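Search posts
Search this thread
Top Latest People Media

Okay, a few of you asked how the fake flower thing started after I mentioned it Friday, so I'm doing a thread. It's long. Get a snack.

Short version: I used to be a total snob about artificial flowers and now I own two plastic tubs of them and have opinions about stems.

Vases first, flowers second. I will die on this hill. Colored glass does half the work for you, especially if there's any light behind it!

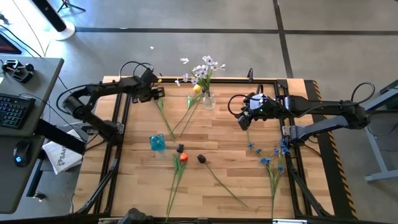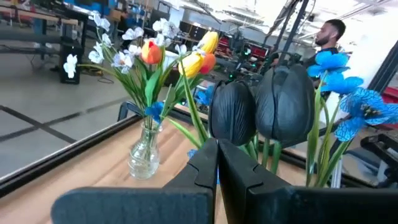
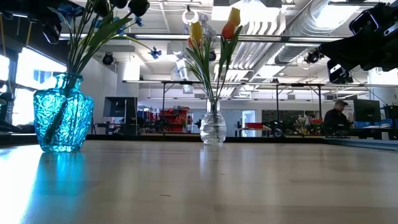

So. Three years ago my friend Mirta Iturra got married in Illdale, in August, in a hall with no air conditioning, and I was in charge of the tables. Real flowers, all of them. I picked them up at 7 in the morning feeling extremely capable.

By the time people sat down to eat, the hydrangeas looked like wet paper towels. The sweet peas were just gone. I was running around with a spray bottle in heels while the DJ did his sound check (he played the same eight seconds of "September" the whole time, I still can't hear it).

Mirta was lovely about it. Her aunt was less lovely about it. I think about her aunt's face a lot.

The total for those flowers, which I'm only sharing because it still hurts: $567. Most of it in the trash by 10 p.m.

Next wedding was my cousin's and I said fine, I'll try fake ones, but I'm going to be weird about quality. I went to Zerkby, the big craft warehouse off the highway, and spent an entire afternoon in one aisle touching things.

Things I learned in that aisle, in no order:

Bend the stem. A good one has wire all the way up and holds the curve you give it. A cheap one springs back and your whole bouquet stands at attention like it's being yelled at.

Look at the back of the leaves. If the back is the same shiny green as the front, people will know from across the room. You want a paler, duller underside.

Pull off anything that's supposed to be a dewdrop. Those little glue blobs. Who are they for??

And mess them up! They come out of the box all folded flat and everybody just sticks them in the vase like that. Open the petals with your thumbs, twist a couple of heads to face away from you, let one droop. Real flowers don't all look at the camera.

Color is where I've changed my mind the most. I used to hunt for the most realistic pink I could find, and now I kind of love the ones that aren't even trying. Black tulips, blue stuff, whatever. If it's never going to fool anyone you may as well have fun with it.

(Joanne Yeoman, if you're reading this, yes I remember I called your blue roses "a cry for help" in 2019. I take it back. Mostly.)

Cutting them: do NOT use your good scissors. I ruined a pair of fabric shears on day one and had to confess to my mother, who owned them. Wire cutters from the hardware store, 4 bucks, done.

If you can't bring yourself to cut an expensive stem, fold the bottom up on itself. Works great in a solid vase, looks terrible in a clear one, because you see the whole bent mess through the glass. Ask me how I know.

For clear vases I cut everything to different lengths and cross the stems on the way in so they hold each other up. Some people add a little water so it looks real. I did that once and the wire rusted and turned the water orange, so check what your stems are made of before you get fancy.

Cleaning! The number one question I get. Silk ones: hair dryer on cool, outdoors, hold them upside down. Plastic ones: lukewarm water and a drop of dish soap, then lay them on a towel. Rice in a bag and shake it is a thing people swear by and all I got was rice in my flowers.

Storage: stand them up in a tall bin, don't lay them down. The ones on the bottom get squashed and you'll be out there with a steamer the night before somebody's shower. I label mine by color now -- Brijesh Kandpal from work gave me his old label maker and I've become a bit of a menace with it.

Anyway I've done 26 centerpieces since, for four different events, with mostly the same two tubs. They've been to a retirement party, a baby shower, and a wedding where it was 60 degrees and raining sideways. Not one wilted.

Do I still buy real ones? Sure. Grocery store daffodils the second they show up. I'm not a monster. I just don't want to be responsible for them in a hot room with somebody's aunt watching.

Next up I want to try the paper kind, the crepe ones you stretch yourself. Mirta says she has a book on it someplace. If anyone has a good pattern for poppies, send it over, mine keep coming out like cupcake liners.

More from this account
Thrifted vases: what I pass on and what I grab
My cousin's wedding tables, all of them
How to get candle wax out of a tablecloth (I tried everything)
Ribbon that doesn't fray, please, I'm begging
Is eucalyptus over? A poll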